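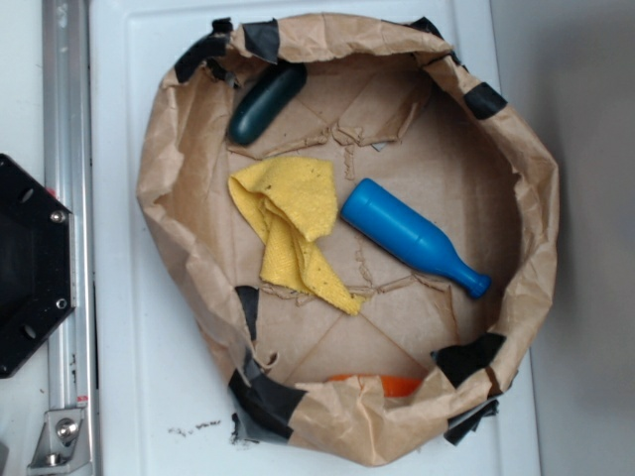
Does kraft paper go in the green bin or the yellow one?
Plain brown kraft goes in the yellow recycling bin if it's clean, and in the green organics bin if it has food on it. Pull the tape off first either way.

From: Lindiwe Visser
To: Gorell Street Residents list
Date: 1/6/22
Re: Re: paper in the green bins

Hi all,

The lines at the top are what I'd like to put on the sign in the bin room. Elie, to your other points, the contractor rejected two of our organics bins in February and both had plastic liners in them. Paper wasn't the problem. The new bins are 240s but the lids are the same colour as the old ones, so check the label before you tip anything in. 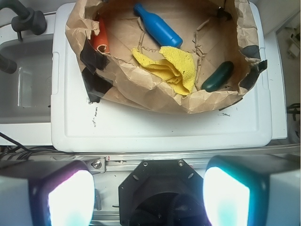 Brown paper, torn open, with a few bits and pieces in it.

Soft plastics still go in the red bin for now. Kanako has asked the council whether they'll take compostable bags and I'll post the reply when she gets one. Cardboard needs to be flattened, including the small boxes.

Lindiwe
Unit 42

Elie Twal wrote:
> Can someone settle the paper question before the new bins
> arrive? Unit 40 has been putting brown bags in with the veggie
> scraps and I was told that's why we got the rejection sticker.
> Also, who do we ring about the missed pickup? The number on
> the old sign is disconnected.
>
> Elie

PS. Missed pickups: ring the council's main line and ask for waste.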